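Re: [fondville-wagons] Loson wagon coming here or not?
Tue, Aug 24, 2021

Cristian Zapata wrote:
> The dealer in Ayala swears the Loson wagon is confirmed for
> January, with the long roof and the 2-liter. He'll take a deposit
> today. Anyone heard the same?

Cristian,

He swore the same thing to me about the Grarlow, and I have a very nice key ring to show for it. Get the deposit terms in writing, and read the part about refunds twice.
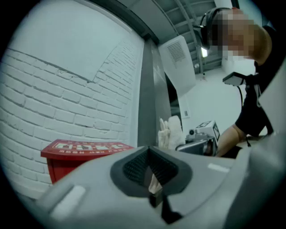 The wagon has been spotted testing with the long roof, so I believe that much. The engine is another matter. My guess is we get the small one, with a tow rating of 1,875 pounds, and are told we asked for it. As for color, expect white, and plenty of it. I have nothing against white on a brick wall, where it looks fine and never has to be driven behind a gravel truck — on a wagon I'd pay extra for mud brown.

If you do order, skip the roof rails. They wanted 3,000 for the package on the last one, and mine whistled at highway speed for 12 months until I took them off. They're in my garage if you want them.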